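Averitz two-gallon jug, three months in
Filed under: Household

I bought the Averitz jug in July to replace a milk carton I had been rinsing out and reusing for watering and mopping. It cost more than I wanted to pay for a plastic container, so I put off writing this until I had used it enough to have an opinion.

My main use is carrying water from the kitchen sink to the back room, a trip of about 40 feet with one door in the way. Full, it is heavy for its size. The handle is what I paid for, and it is good: wide enough for all my fingers, with no seam on the underside. I can carry it in one hand and open the door with the other.

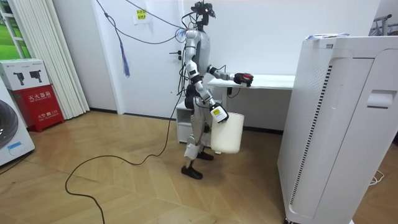 Carried by the handle, with the desk and the air purifier close by.

The shape is a rounded rectangle, so it stands flat against a wall or under a desk. My old round Loron can always ended up in the middle of the floor. The Averitz also hangs fairly straight when you walk, though it bumps the leg if you hurry.

Pouring is less impressive. The first cup or so comes out in gulps, and on a wood floor that means keeping a rag handy. Tilting it slowly helps. I tried the Sequeira pour spout, sold separately, and it leaked at the thread, so I sent it back.

The cap seals well. I left the jug on its side overnight in the bathtub and found no water in the morning. The level marks are molded in and hard to read in poor light. The plastic has picked up a few scuffs and no smell. 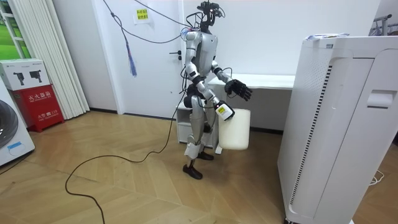
Mine glugged too until I stopped filling it to the neck. Leave a couple of inches of air at the top and it pours fine, and your wrist will thank you. Dastcombe sells a smaller one with the same handle if two gallons is too much. – posted by a reader, 600 refills in

I tried that after reading it and the gulping is milder, though it still happens with a fast pour. I would buy the jug again at a sale price. For watering a few plants, get the smaller size.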